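Home Issues Articles Authors Search Contact

3. Materials: the donor computer and its drive

3.1 Choosing something to take apart

A study of how people learn to put hard drives into computers needs, sooner or later, a computer. We had assumed this would be the easy part. Paul and Ruawai spent most of August looking for a desktop machine that was old enough to be opened without guilt and new enough that its parts would still be recognized by a repair trainee. Modern small desktops were ruled out early. They open beautifully, and then there is nothing inside to do.

The machine we settled on came from the Ernside reuse depot, where it had been waiting under a shelf for someone with low standards. It is a black tower with a side panel that comes off completely, a separate bay for the optical drive and a cage for the hard drive. It weighs more than any of the authors remembered computers weighing. Patwary, who carried it up the stairs, has asked that this be recorded.

We worked with the tower on its side. Repair manuals recommend this position and most people at home ignore it, preferring to kneel on the carpet and reach in sideways with a flashlight between their teeth. With the case lying down, the whole interior becomes a shallow box, and the drive can be lowered or slid toward its place without fighting gravity as well as the cables. 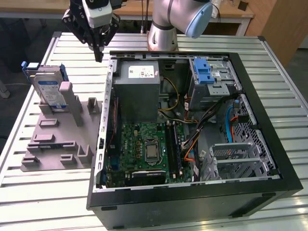
Figure 3. The desktop tower opened on the worktable, with a 3.5-inch drive in its blue rails standing upright in the gray fixture plate.

Trainees in our earlier interviews (Section 2) tended to speak of the inside of a computer as a single confusing thing. When pressed, they named the same few troubles: not knowing which cable belonged to what, not knowing how hard to push, and a general suspicion that touching anything green would end the machine's life. The last of these was held most firmly by people who had never broken a computer. Those who had broken one were much calmer.

3.2 The neighborhood of the power supply

Cables received more of our attention than we had planned. The official procedure, as taught on the Siso course, treats them as a matter of two connections, one for power and one for data. In practice the cables are a kind of weather. They lie across the place where the hand wants to go, and when moved they return. Of the 51 written comments we collected from trainees, 15 complained about cables in some form, and one consisted only of the word "spaghetti."

Jayawardena proposed tying everything back with twist ties before each session. We tried this for a morning. The result was tidy and bore no resemblance to any computer that a member of the public has ever brought to a repair desk, so the ties went back in the drawer.
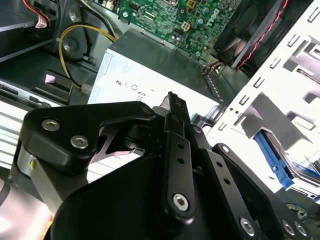
The metalwork deserves a word too. Drive cages are made of thin, folded, punched sheet, and the slots in them invite the beginner to believe that all of them do something. Crăciun kept a list of slots into which trainees had tried to fit a rail. It is longer than the list of slots intended for rails, and she has threatened to publish it separately.

3.3 Rails, carriers and the question of force

Plastic rails are the part of the design we came to admire. A drive held by four screws asks for a screwdriver, patience and a magnet for finding the screw that fell. A drive in clip-on rails asks for a straight push. Blue is a helpful color for this purpose, and several trainees reported that they had simply gone looking for blue things and handled those. As a theory of computer repair it got them surprisingly far.

The difficulty is the amount of push. Plastic flexes a little before it seats, and beginners read the flex as a warning. They stop, take the drive out, look at it closely and put it back in exactly as before.

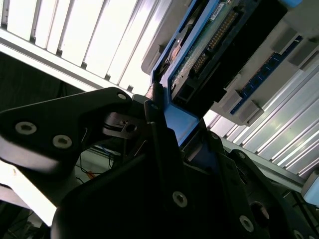
Our scoring sheet therefore separates hesitation from error. A trainee who withdraws the drive and tries again is marked for a retry, with no points lost, while a trainee who forces a drive in at an angle loses the full mark and is offered tea. MacKinnon scoring, used in the pilot, made no such distinction and ranked our most careful participant last.

Spare rails were bought from Jastport, which sells them in bags of 200. We needed two. The remainder are available to any reader who writes to the corresponding author, and postage will be covered for as long as the envelopes last.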